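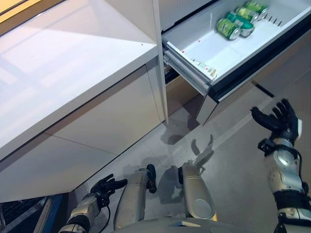 yasir_s
Budget time again! We have to hand in our equipment wish list for next year and I'm torn between a second pair of five-fingered hands and a proper mobile base. The hands we have are great, I love them, but every task we plan seems to need something else first. Take the drawer work: green cans lying on their sides in a white tray, some of them well toward the back, and the robot has to get its fingers in there without banging the slide rail. I'd happily do that all year. But one broken finger and we're parked, so spares or base?

ostside_akash
Spares, every time. We run Drirkden hands and I put up to 300 hours on a set before the tendons want attention. Order the second pair now, lead times are awful.

Shanti G
Disagree! Get the base. A drawer is one spot in one kitchen. Once you can roll from the counter to the fridge to the sink, your task list triples, and that's the fun part. You can buy single fingers from Drirkden anyway, Akash, you don't need the whole pair.

ostside_akash
You can buy them, sure. Then you spend two days recalibrating. Ask me how my January went.

yasir_s
Single fingers, I had no idea!! That changes the math a lot. Anyone got a price?

Uniyal
We paid 201 each from Wavik, thumb was 700 because of the extra joint. Shipping was on top, don't forget it like I did. Also put cabinets in the budget. Ours got yanked open so many times that the runners gave up before the robot did.

Shanti G
Ha, yes, buy the cheap cabinets and buy extra drawers. Glossy white ones are pretty but overhead lights bounce off those countertops like crazy and our depth camera hated it. I'd pay for matte.

santosh_b
Going to be the boring one. Shakya rents bases by the month. Rent one, see if you use it, spend the rest on fingers and a thumb.

ostside_akash
Still say full pair, but renting the base is smart.

yasir_s
Love this forum. Asking Shakya for a quote tomorrow, and I'm adding a line for drawers. Does the rental come with the charging dock or is that separate?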